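Fleltau changes rules for clothing bins

March 3, 2022

Households in Fleltau can now put socks, underwear and single bed sheets in the town's clothing bins, under a new contract with the textile sorter Vorkari. The change took effect this week at all 17 bins in the town.

Until now the bins were only for clothes that could be sold or worn again as they were. Anything else was supposed to go out with the household trash. Under the new rules, clothes and household textiles are accepted in any condition as long as they are clean, dry and in a closed bag.

The town collected 293 tons of clothing last year. A large part of it should not have been in the bins under the old rules, according to the public works department, and the town paid to have it hauled away a second time. Vorkari will take the full load and sort it at its plant outside town.

Clothes that can be worn again will go to secondhand shops, starting with the Fallent store on Mill Street, which has first pick under the contract. Cotton that is too worn to sell will be cut up for wiping cloths. Wool is baled separately. Blends and stretch fabrics are shredded and used as filling for furniture and car seats, and what is left after that is burned for heat.

Underwear was the item residents asked about most during the trial run in December, when three bins near the train station were opened to all textiles. Many people were unsure whether it was allowed, and some had been throwing out pieces that had hardly been used. The answer is now printed on the front of each bin. Worn underwear will not be resold. It goes straight to the cutting or shredding line, depending on the fabric. Unworn underwear still in its package can be sold, and should be left in the package so that the sorters can tell.

The department asks residents to sort out a few things at home before they go to the bin. Pairs of shoes should be tied together. Belts should be taken off pants and coats, and pockets emptied. Buttons and zippers can stay where they are. Waistbands do not need to be cut off, even though elastic has to be separated from the cotton later on. Bags should hold no more than 12 gallons, or they will jam in the hatch.

Some items are still not accepted. Pillows, comforters, rugs and mattress pads must be taken to the recycling yard on Tsuji Road, where there is no charge for residents. Wet or moldy clothes go in the trash — one damp bag can spoil a whole container — and so do rags with paint, oil or solvent on them.

The bins will be emptied twice a week instead of once. Two of them are being moved, one from the school parking lot to the back of the swimming hall and one from Harbor Square to the bus turnaround, where the truck can reach it without blocking traffic. If a bin is full, bags should be taken home again and not left on the ground. Bags on the ground are treated as litter and are not sorted.

The contract runs for three years. The town pays Vorkari a fixed yearly fee and gets back a share of what the resale clothing brings in. The department expects the cost to come out a little lower than before, mainly from the second haul that is no longer needed, but it will not have a full year of numbers until next winter. No change in the household waste fee is planned.

A leaflet with the new rules will go to every mailbox this month. It is also available at the library and at the front desk of town hall. Apartment buildings that want a bin of their own can apply through the public works department, provided there is a paved spot the truck can get to.
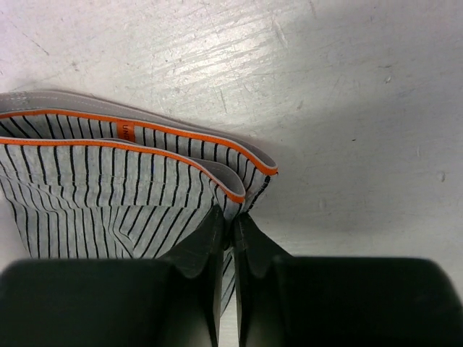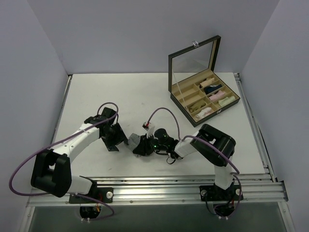 Takeshi Fukuda wrote in to say that he welcomes the change but thinks the bag limit is too small for a family clearing out closets after a winter, and that the hatches should have been made wider before the new rules came in. He also asked whether the bin behind the swimming hall will be lit in the evening. The public works department replied that a light is on order and that the hatches will stay as they are for now.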